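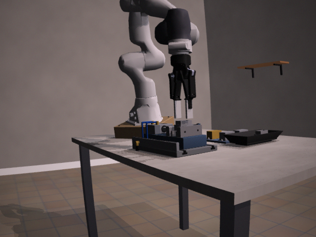 Didex lets an operator teach a robot arm a task by remote control, first in a simulated cell and later on the real one. Each session is recorded as a demonstration. In the assembly task the gripper begins open above the fixture, with nothing between the fingertips, and recording starts when the operator presses the trigger.

Can I guide the arm by hand?
Only on hardware. The simulated cell takes input from the Tadier hand controller or a keyboard.

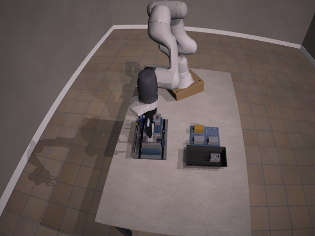
Arm over the fixture, with the black bin and blue board alongside.

How many demonstrations does a task need?
Start with 25. The upper limit per project is 2,000. Two operators may contribute to the same set – their runs are tagged separately.

What counts as one demonstration?
One continuous run from trigger to release. Pauses are kept unless you trim them in Curley, the playback tool.

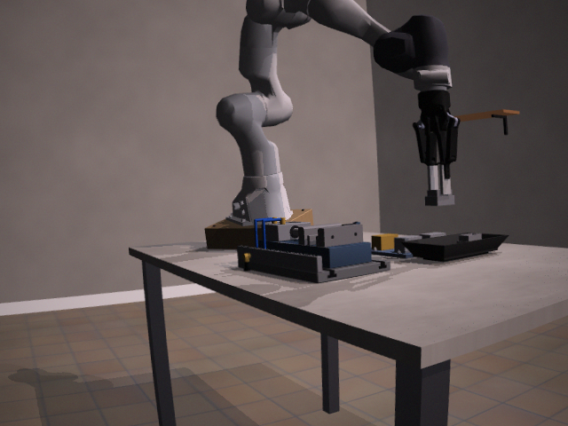 Dark grey block held clear of the table.

Should I delete failed runs?
No. Mark them as failed and leave them in the project. Export skips them by default.

Which views are stored?
All views enabled in the cell settings, including the one at the gripper.

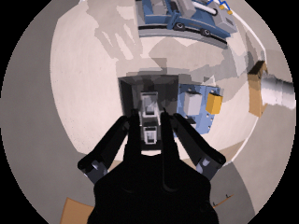
Views cannot be added to a run after it has been saved. To change the set, edit the cell settings and record again – older runs keep the views they were made with.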